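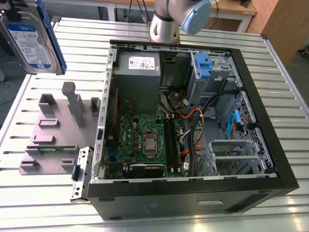
**长毛猎犬换毛季,一把梳子够用吗?**

平时够用。我家这只爱尔兰雪达犬,从入秋到现在只靠一把Greltero双面排梳,耳朵后面没再打过结。

先交代一下狗的情况:母犬,5岁,胸前和尾巴的饰毛特别长,底毛倒不算厚。以前用的是宠物店随手买的针梳,梳到腋下她就扭头瞪我,梳完两个人(好吧,一人一狗)都一肚子气。十月换毛最凶的时候,Sinéad Kinsella把她那把Greltero借给我试了一个周末,星期一我就自己下单了,200块。

最喜欢的是疏齿那一面!齿尖磨得很圆,贴着皮肤走也不刮,饰毛从根到梢一路顺下来,手感真的舒服。密齿面用来收尾,耳缘和脚趾间的细毛都能带出来。梳身长14厘米,我手小,握着刚好,手大的人可能会嫌短。

我的顺序是先喷一点水,从尾巴开始,再梳后腿、肚子,耳朵留到最后。她现在听见抽屉响就自己趴到垫子上,梳到一半能睡着,呼噜打得隔壁屋都听得见。

缺点也有。梳柄沾了水会滑,洗完澡我得垫块毛巾握着;收纳套的扣子太紧,我已经懒得用了。还有,真正毡成一块的毛结它对付不了,硬拉只会把狗弄疼,得先用手指一点点拆开,或者交给美容师。

Prakash Shenoy养的是巴吉度,短毛,借去用过两回,说基本梳不下什么东西,后来还是换回了橡胶刷。所以短毛犬就别买了。雪达、戈登、西班牙猎犬这类带饰毛的,我很推荐,尤其是狗狗本来就讨厌梳毛的话,先拿疏齿面从背上轻轻试几下。

我打算再给车里备一把,跑完野地回来,尾巴上全是草籽。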